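服务机器人导论 讲义第七讲
机器现在能不能干家务？从拧瓶盖说起

本讲不布置编程作业，但请带着怀疑来听。前六讲讲的是运动学、抓取和视觉伺服，学到这里，不少同学会觉得“会抓了，剩下的就是多练”。我的看法没有这么乐观。下面拿一件最不起眼的活来谈：给一瓶茶饮料开盖。

一、为什么选拧瓶盖

成年人做这件事不用想。一只手握住瓶身，另一只手捏住瓶盖，逆时针一拧，防盗环断开，盖子松了。可是拆开来看，里面至少有这么几层要求：瓶身要握得住又不能捏瘪；盖子要夹得紧，转起来不打滑；两只手的力要配合，一边出扭矩，另一边就得顶住；环断的一瞬间阻力突然变小，手上得马上收力。对机器来说，每一层都可以单独写一篇论文，而且已经写过许多篇了。

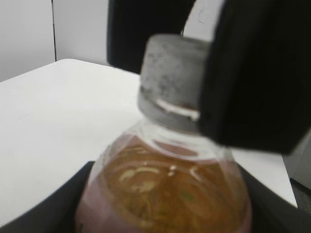 本页最后修改：九月

盖子和防盗环之间那道细缝，是本讲要反复提到的地方。光能从缝里透过来，并不等于连接点已经断开。只凭一个静止画面判断“拧开了没有”，我不敢下结论，也劝各位别轻易下。要下结论，得有扭矩曲线，有转角记录，最好再有一次独立的检查，比如把盖子提起来看看能否分离。很多演示视频恰恰略过了这一步，夹爪碰到盖子就切镜头，下一个镜头水已经倒进杯里。

还有一点容易忽略：手指靠得很近的时候，腕部视角里有一大块是手指自己。越到关键处，看得越少。人遇到这种情况靠触觉，机器的触觉目前还很粗。课本第四章讲的遮挡处理方法，在这里大多只能缓解，不能根治。

二、两只手的问题

单臂加固定夹具可以把瓶盖拧开，工厂的旋盖机早就这样做了，速度也快得很。旋盖机的前提是瓶子规格统一，位置由输送线保证，换一种瓶型就要换一套工装。家里没有输送线。冰箱里拿出来的瓶子高矮粗细不一，外面有时还挂着水珠，放在哪儿也没有准数。

于是大家想到双臂：一臂扶瓶，一臂拧盖。思路没有错，麻烦在于两臂形成了闭链。扶瓶的一侧稍有偏差，拧盖的一侧就要承受侧向力；拧盖一侧的轴线和瓶口轴线不重合，瓶子就跟着歪。阻抗控制可以让手“软”一点，软了又可能顶不住扭矩。参数怎么取，至今多半靠试。

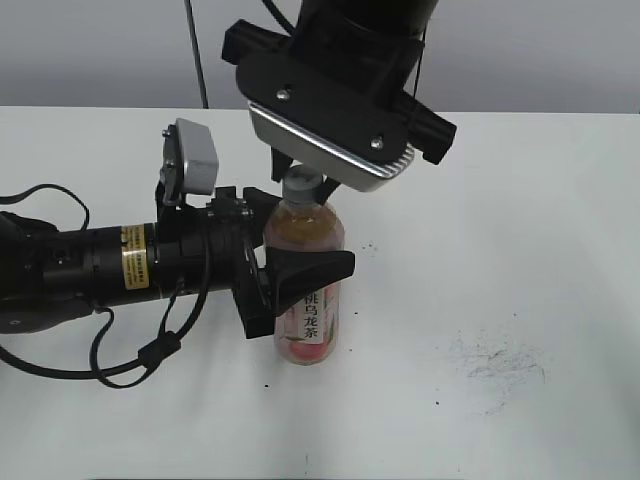

再说握的位置。握得高，离盖子近，力臂短，瓶身不容易晃，但两套末端之间的余量就小，轨迹规划稍不小心便要互相碰撞。握得低，空间宽裕了，瓶子上半截又容易摆动。软塑料瓶还有一个特点：没开封时比较硬挺，一开封就软下去，原来合适的夹持力马上变得过大，茶水就会从瓶口冒出来。所以控制器要在开封的同时改变夹持力，晚了不行，早了瓶子会跟着转。去年期末有一组同学的仿真成功率很漂亮，我问他们瓶壁模型是什么，回答是刚体。这个分数我没有给满。

三、怎样读厂家的数字

课前发下去的两份材料，一份是 Kurkosance 的产品说明，一份是 Kalluvov 的测试报告。前者写“可完成日常开盖任务”，没有写试了几种瓶子，没有写失败如何计算，也没有写每次试验前由谁把瓶子摆好。后者老实一些，列出了 40 种容器，每种试 50 次，失败的原因分了类。我更愿意相信后者，尽管它的结论难看得多。

读这类材料时，请先问下面几件事：
瓶子是随手放的，还是放在标记好的位置？
中间有没有人伸手扶过？
视频有没有加速？加了几倍？
一次不成再试一次，算成功还是算失败？
换一张桌子、换一盏灯，结果还在不在？

Branwen Prosser 上学期来做报告时提过一个说法，我觉得可以记下来：演示证明的是“做得到一次”，家务要求的是“每次都不出事”。一个三口之家一年里拧盖、拔塞、撕封口，加起来大约 3,000 次。就算成功率到了百分之九十九，还剩下 30 次要擦地板，或者擦更难擦的东西。工厂里百分之九十九同样不够用，停线的代价比擦地板贵。

四、我的判断，供讨论

受控条件下的双臂开盖，现在可以做，也值得做，因为它把接触、遮挡和协调几个难题摆到了一张桌子上。至于把它写进“家务机器人已经到来”的新闻稿，我认为为时过早。有同学会反驳说，学习方法进步很快，数据够多就能解决。也许。但请说明数据里包含了多少种盖子，失败样本留了没有，换一款夹爪还能不能用。这几个问题答不上来，“数据够多”就只是一句愿望。

Şengül Kırmızıgül 的意见和我不同，她认为餐饮后厨会先于家庭用上这类机器，理由是瓶子品种少，光线固定，旁边总有人。她的讲稿附在阅读材料里，请自行比较。我对“旁边总有人”这一条保留看法：有人在旁边，那人顺手就拧开了。

五、课后练习

1. 画出双臂开盖时瓶身的受力图，标出扶持力、摩擦力和瓶盖传来的扭矩，说明瓶底与桌面的摩擦在什么情况下可以忽略。
2. 设计一个不依赖腕部视觉的“已开封”判据，写明会误判的情形。
3. 从网上找一段机器做家务的视频，按第三节的问题逐条回答。答不出的写“材料未说明”，不要猜。
4. 选做：把瓶子换成 5 升装的油桶，上述方案哪些部分还能沿用？

练习第 2 题请写在作业纸上交，其余下次课口头讨论。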